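# Clerora Frontal Cloth, Ordinary Time Green
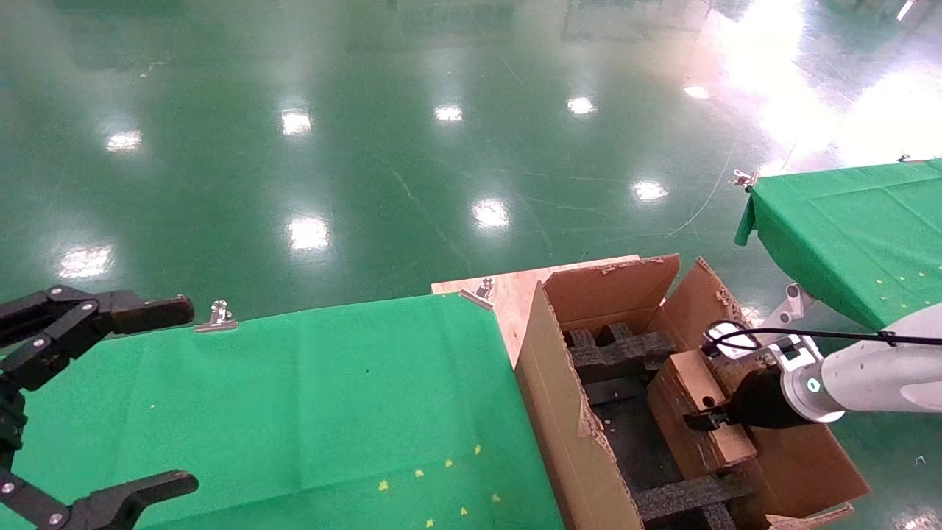
*Green cloth on a table, held at the far edge with a binder clip.*

The Clerora frontal cloth is a plain, unembroidered covering for parish altars, side altars and credence tables. It is sold in the four principal liturgical colors: green, white, red and violet. Rose and black are woven to order. This page covers the green version, item 145.

## Construction

- Fabric: polyester and viscose blend, plain weave
- Finish: matte, both faces
- Hem: double-turned, lockstitched, mitered corners
- Hem allowance: 2 in. on all sides
- Lining: none (available on request)
- Maximum length: 2000 mm without a center seam

Longer pieces are joined with a single flat seam, placed at the center unless the order states otherwise. Measure the top of the altar first, then the drop at the front and at each end. Enter the three figures separately on the order form. Do not add them together.

## Use

The General Instruction of the Roman Missal calls for at least one white cloth on an altar where Mass is celebrated. Other colored cloths may be used beneath it. The green frontal is therefore supplied as an under-cloth, and the white top cloth is ordered separately from the Gentile linen range.

Parishes that change colors during the week often keep two sets of fasteners. The Suter rail fits under the front lip of most wooden altars and takes the frontal by a sewn sleeve. For stone altars, specify the weighted hem. The rail cannot be used with it.

## Care

Machine wash cold with similar colors. Hang to dry. Press on the reverse with a cool iron. Wax should be left to harden and lifted with a blunt edge before washing. Store rolled on a tube; folded storage leaves creases that need pressing before use.

## Ordering

Standard sizes ship from Stostwood. Made-to-measure cloths take 20 working days from confirmation of measurements. Orders for Pentecost red should be placed before the start of May.

Questions on sizing go to Serena Messina. Questions on woven-to-order colors go to Ermanno Benedetti. Cut cloths cannot be returned.

Specification last revised 31/01/2022.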